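Notes from the open day at Drullham, 5/14/19

Cao occupies the back half of a low building in Drullham, and its open day was run on a fixed schedule: a short talk, a tour, then the manipulation bench. I spent most of the afternoon at the bench with the engineer who leads the work there. The conversation below is condensed from that visit.

The task on show was moving steamed buns between a steamer and a plate with two arms. It has an internal name, Niltelon, and it replaced an earlier task built on wooden blocks, which the engineer describes as "solved enough to be useless." Blocks are rigid, they have known edges, and a grip that is slightly too strong costs nothing.

"A bun has no edges," the engineer said. "It has a top that is a bit smoother than its underside and a skin that tears. If you close on it the way you close on a block, you get two dents and a rejected trial."

I asked why the steamer was kept in the setup when a tray would have done for grasp testing. The answer was that the rim matters more than the bun. A tray can be approached from any side. A pot has a wall, so the gripper has to come in from above and leave the same way.
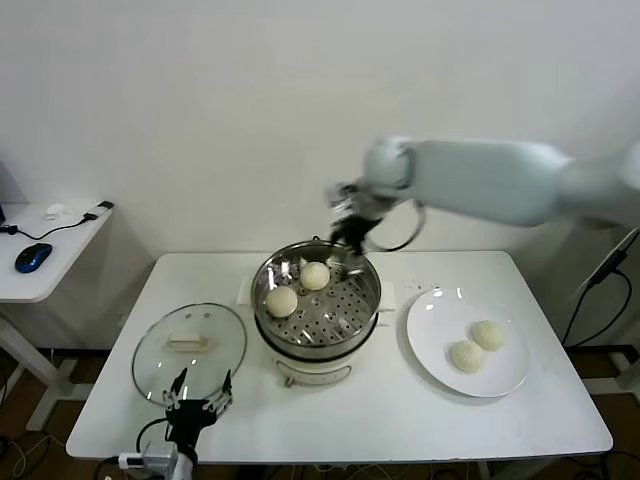
"Most of our early failures were on the way out," the engineer said. "The grasp was fine. Then the planner took a short path to the plate, and the short path went through the rim." The fix was to force a vertical segment at the start of every exit. It added time to each transfer and removed most of the contact faults in the log.

The current data set holds 2,000 recorded transfers, of which 1,000 were made with an operator guiding the arms. The remainder ran from the learned policy with a person supervising the stop button. I asked whether that split had been planned. It had not. Guided recording ended in December, when the group decided that further examples from the same operators were adding very little.

Of the policy runs, 157 were stopped by hand. The engineer had sorted these by cause and was willing to go through them. The largest group, 56, were stops in which a bun had shifted on the perforated tray and the arm kept going to the old position. The rest were spread over grip faults, cable snags and cases the operator could not classify afterward.

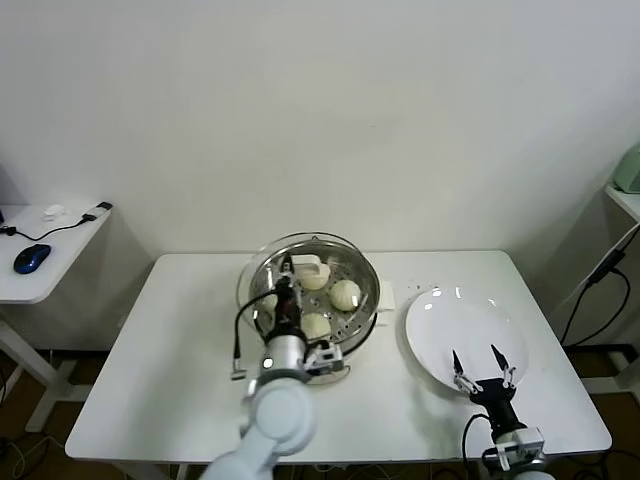 *Both arms at the bench, one gripper down among the buns and the other over the empty plate.*

Shifted buns lead to the question of sensing. The bench uses a head-level view for planning and a wrist view for the final approach. The two do not always agree, and the engineer prefers it that way.

"If they agree all the time, one of them is redundant," was the comment. "The head view tells you which bun. The wrist view tells you that the bun is a little to the left of where you thought."

Polished steel is a known difficulty for both. The tray and the inner wall return highlights from the ceiling lights, and an early version of the detector reported buns where there was only glare. The group tried matte spray on a spare pot and abandoned it after one week. A kitchen pot is shiny, the engineer said, and training on a dull one only moves the problem to a later date.

The wrist view has a separate limitation. When the gripper is low and in front of the pot, the wall hides the lower part of each bun, so the height of the grasp has to be inferred from the dome alone. The group handles this by carrying forward the last good estimate from above. It works for a bun that stays where it was.
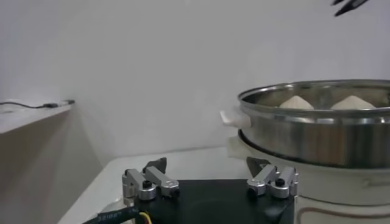 ## Two arms or one

Several visitors asked why a second arm was needed at all. The engineer gave the same reply each time: a single arm can move a bun, but it has to put the bun down before it can do anything else. With two, one arm can be positioned for the next action during the current one. The cost is coordination. The arms share a small workspace, and the safe distance between them is set conservatively.

"We lose more time to waiting than to moving," the engineer said. "One arm stops, the other goes, the first one starts again. People watching think it has crashed."

I asked about the reverse transfer, from plate to pot. It is the harder direction. The plate is open and easy to leave, but the placement has to clear the rim, avoid any bun already on the tray, and release without rolling. The group scores the two directions separately and does not publish a combined figure.

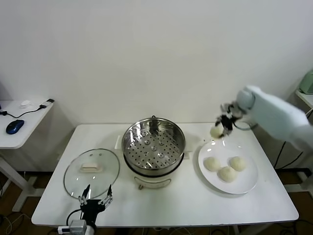 Release is also where gripper choice shows. Two firm fingers open cleanly but need room on both sides. A gripper with more fingers holds a soft object with less pressure at each contact and then has more contacts to break. The engineer would not name a preference and said the comparison was unfinished.

The next phase will be run with Fleltness, which is to provide a second bench of the same dimensions. The purpose is to find out how much of the policy depends on this particular table, wall and lighting. Asked for a prediction, the engineer expected a clear drop in the first week — mostly in the placement step — and a partial recovery after recalibration.

My last question was about speed. A person does the whole job in a few seconds, and the bench takes far longer. The engineer did not dispute this. Speed is limited in software for open days, and on ordinary days the limit is raised in small steps, with a return to the previous setting after any torn bun. Torn buns are logged by weight.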